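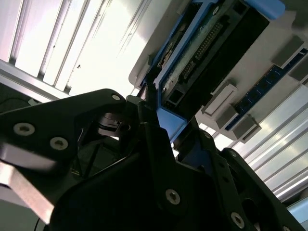 Workshop tips: control software for taking PCs apart
Updated 27 February 2025

Most failed picks on a dismantling bench trace back to the planner's settings. The notes below assume a single arm, one wrist camera and one fixed camera.

Frames and fixtures
Define every pose relative to the case, never to the table. A tower on its side gets nudged each time a part comes out. Re-register against two fixed features, such as the drive cage and the power supply edge, before each removal.
Keep the fixture in its own frame. Store one approach pose per holder and let the planner fill in the rest.

Speed and force
Cap the approach at 60 mm/s near the case and 10 mm/s for the last stretch before contact. Set the force limit in the controller, where a stalled script cannot override it.
Plan the exit path with the part attached. A drive in its bracket is wider than the fingers, and the collision model has to grow the moment the grip closes.

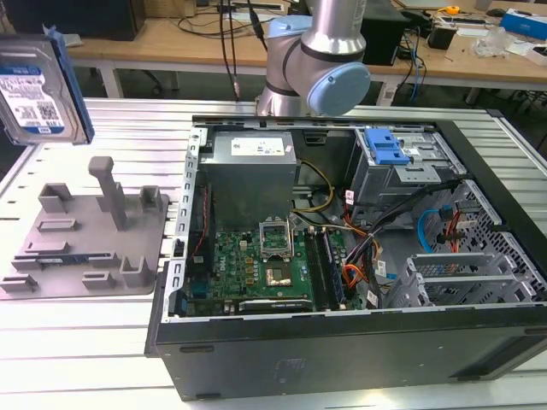
Ilaria Ruggiero writes that she adds the drive to the model one step earlier, at the pre-grasp pose, and accepts a few refused plans in exchange. That works too, provided the cage is modelled with some clearance - otherwise every plan is refused.

Cables
Do not try to model loose cables. Mark the volume they occupy as a keep-out zone and redraw it from the depth image after each part. In Brivia the zone is a plain box; in Sorrentino it can be a mesh, but the box plans faster.

Wrist camera
Lock the exposure. A bright background turns black fingers into one dark shape, and edge detection then fails without an error. Log the last 400 images so a bad grasp can be checked afterwards.

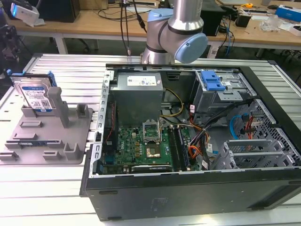
Could the placing check be done from the fixed camera alone? asks a reader using Aveck. Yes, for presence. For seating depth, compare the gripper height at release with the stored value and reject anything more than 2 mm out.

Save the thresholds with the job file, under the same version number.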